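4.2 Packing a school bag

Of all the chores in the Plirneo set, bag packing is the one we were most eager to try, and it is still the one we enjoy watching most. A child of seven can put a calculator into a backpack without thinking about it. For a machine with two arms the job is a string of small problems, nearly all of them to do with cloth. The bag sags when it is touched, the pocket closes up again as soon as it is let go, and straps end up wherever they like.

We collected 250 demonstrations of the task on the Laitinen bench, each starting with the backpack lying flat and the calculator on the floor beside it. One arm steadies the bag while the other works at the pocket, and the two may swap roles at any point. We gave the people driving the arms no set order of moves, as we wanted to see which habits they would settle into by themselves. 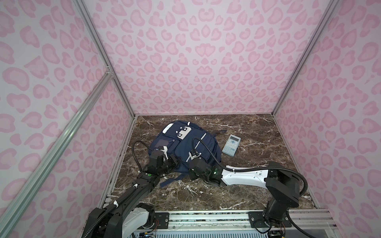
Figure 2. Bag packing on the Laitinen bench, with both grippers at the backpack and the calculator to its right.

Most drivers soon learned to hold first and pull second. Early on they tended to tug at the pocket with one arm alone, and the whole bag slid across the floor towards them. Once the second arm was used as an anchor, the opening step became far more dependable — a lovely result, given that no one had been told to do it. The trained policy picked up the same habit. In 20 test runs it held the bag before pulling in all but 2.

Getting the calculator in is harder. The gripper can lift it cleanly when it lies at a slight angle, but the pocket has to stay open for the whole of the approach, and cloth is not patient. Failures here were nearly always of one kind: the edge of the calculator caught on the lip of the pocket and pushed it shut. Adding the Fuvska touch signal helped the policy notice this and back off, though it did not always try again from a better angle.

So, can a machine pack a bag yet? Slowly, and with a tidy start, yes. We find that really exciting, as the same policy failed at every stage under the older Drinesura training recipe. It remains a long way from the morning rush in a real hallway, where the bag is half full and the calculator is under a coat. Section 4.3 looks at what happens when we begin with the bag on its side.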